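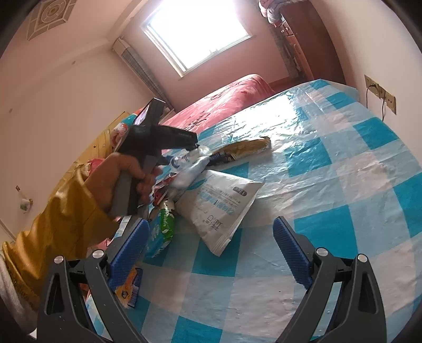 *Figure 2. Gripper open over the white pouch, small packages grouped on a checked sheet.*

## Recording a pick by hand

1. Hold the Tridico gripper over the items with the jaws fully open.
2. Press Record and wait for the tone.
3. Lower the gripper until the blue pads sit on either side of one package.
4. Close the jaws slowly, lift straight up, and pause for 2 seconds.
5. Set the package down, open the jaws, and press Stop.

**Note:** Record 24 picks per layout, then move the packages and start a new set.

**Caution:** Glare on a glossy sheet can spoil tracking – turn the table or close the curtain. If error 2273 shows, discard the take and repeat from step 1.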